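Workshop notebook, Tisau line, dish return and small parts bench
November, started 7:40 in the morning, finished after lunch

Coffee first, then the notebook, because last time I left it until the end of the day and wrote four lines that I can't make sense of now. Solange, you asked me to put down what the people on the bench are saying and not only the cycle times, so this is going to be a long one. Skip to the second half if you only want the arm notes.

Where we are. The old return bench at Assunção still has six people on it in the morning and four in the afternoon. Trays come back from the canteen side, basins and racks get sorted, and then the same people turn around and do the button sorting for the Porico panels, which never made much sense to me but has been that way since before I came. Yesterday they put through 384 pieces by hand before lunch, and that was with Gilmar away from the bench for a good part of it, talking to me.

I had a lovely long talk with him, by the way. He has been on returns longer than anybody and I had been a bit nervous about it, I admit. I thought he would want to talk about jobs, and he did, for maybe five minutes, and he was entirely fair about it. What he wanted to talk about for the rest of the time was wrists. Lifting racks one-handed off a wet counter all morning is what sends people to the nurse, he says, and if the arms take the racks and leave the buttons he'd be happy to see them tomorrow. I had it the other way around in my plan! I had the arms starting on buttons, since they're light and small and I thought light and small meant easy. So that is the first thing changed this week, and it came from a man with a dishcloth over his shoulder.

His other point, which I want to keep in his words as near as I can: "If it stops, tell me who it's waiting for." On the old conveyor there was a lamp that came on for everything. Jam, full bin, door open, same lamp. People got into the habit of walking past it. I promised him that whatever we put on the new station, the message will say what it wants and from whom. Netuvano's panel can do it, I checked, but someone has to write the messages and I think it should be the bench and me together, not me alone at my desk.

Now the simulation. I spent the first part of the morning on the table layout in the two-arm model, trying the mixed set that the bench sees when canteen returns and Porico parts land at the same time. It's a nasty little mix and I wanted it that way. If we only ever rehearse the tidy cases we'll be back here in a month with everyone cross at us, and rightly.
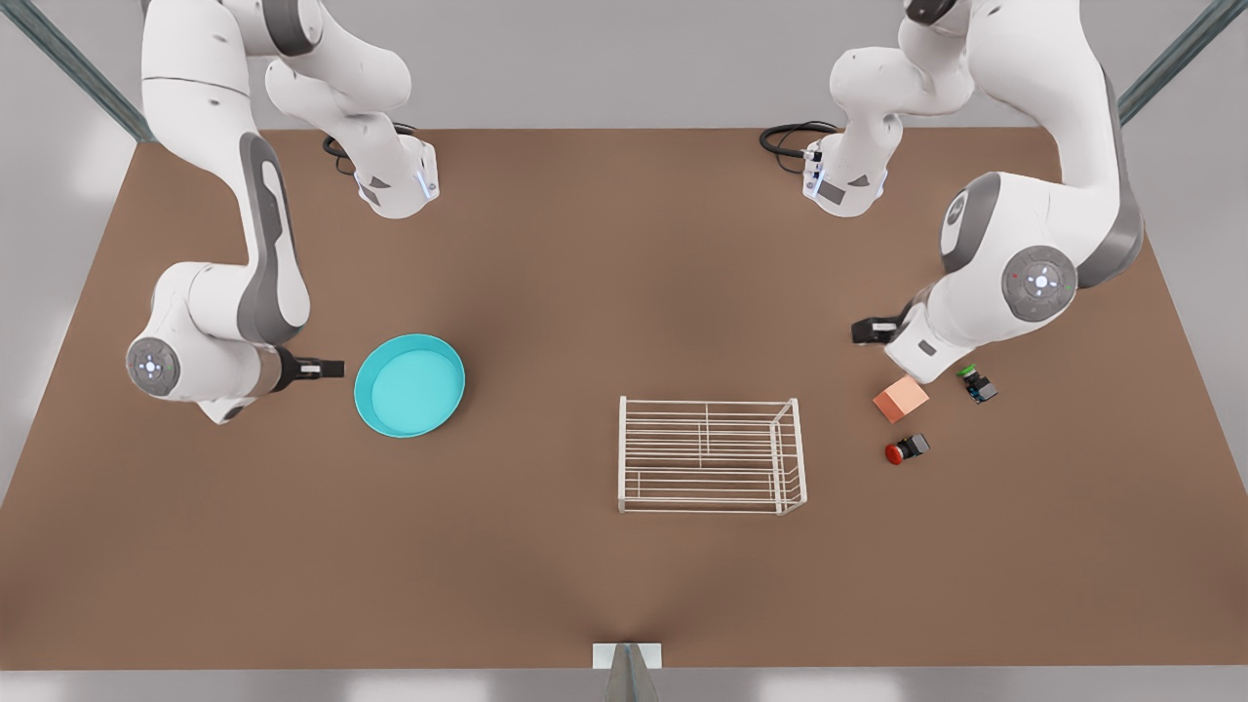 Mixed set, two-arm model. Basin, rack, cube, red button, green button. Right gripper stopped short of the basin.

The basin is the one I'd have guessed to be simplest and I'm least happy with it. It's shallow and round, so there isn't much wall to take hold of, and a two-fingered gripper wants to come at the rim with one finger in and one out. I've been having the right arm pause before it commits so I can check the approach by eye. Three heights tried so far. Too high and it would pinch only the lip, too low and the outer finger would meet the tabletop. I'll write the good number here when I believe in it, and I don't yet.

The rack I would like to do with both arms. One arm can probably manage it, but a rack that swings is a rack that clips the next person's elbow at the handover, and the people at the handover are the whole reason we're doing this. Two arms, one at each end, slow. Gilmar's wrists come first, and the cycle time can look after itself for a week or two. (Solange, I know what you're going to say about the cycle time. Say it to me over coffee and not in front of the Netuvano people, please.)

The red button is lying on its side in this set and the green one is standing. I left them so on purpose. On the real bench they arrive any way they like, and Aline's old sorting sheet, which is still taped up over there, says to turn every button cap up before it goes in the tray. A person does that with a thumb and doesn't know she's doing it. For the arm it's a grasp, a turn and a second grasp, and I can see it eating up half of whatever we save on the racks. So my feeling this morning is that the buttons stay with the people for the first stage, at a seated station, and the arms stick to racks and basins. The pink cube is only my stand-in for "something that shouldn't be there," and I'd like it to be pushed to one side and reported, never picked up and guessed at.

What changes for the bench, as I understand it so far, and please correct me in the margin:

Two people of the morning six move to the seated button station, in turns, changing at the break. Everybody on the bench should learn it, including the ones who say they don't want to. I think they'll want to once they've tried the chair.

Somebody has to look after the arms. I don't mean repair, I mean clearing the table, reading the message, deciding whether to restart or call. That is a skill and it ought to be on the pay sheet as one. I've written it into the request as a named role with training hours attached, 40 of them per person. Please don't let anyone trim it down to an afternoon with a handout.

The afternoon four are the ones I worry about. Returns drop after two and there will be days with not enough for the arms and the people both. Gilmar suggested using the slack for the panel repairs that we send out at present. I love this idea and have no notion whether it can be paid for. Solange, can you ask?

Numbers, so that I've done my duty: 181 simulated runs on the basin approach since the start of the month, most of them with other things cleared off the table and so not worth bragging about. I'm aiming for 4,000 across the mixed sets before we let anyone order the real station. The machine can grind through those overnight if I stop changing the layout every morning, and I will try to stop.

One more thing from the talk with Gilmar, and then lunch. He asked if he could see the model running, and I had him pull up a chair next to me at 10:15. He watched for quite a while without a word, and then he asked why the rack was in the middle. At the bench it always goes on the far side, he says, so the basins can come through first. I had put it in the middle because there was room for it there. We'll move it and run the set again, and I've asked him to come back with the two newest people on the crew and tell me what else I've put in the wrong place.

To do:
Move the rack to the far side, rerun the mixed set overnight.
Basin approach, try a height between the second and the third.
Messages for the panel, first draft with the bench, bring cookies.
Ask Solange about panel repairs and about the training hours.
Find out where the good chairs went, because the seated station can't open with the one that leans.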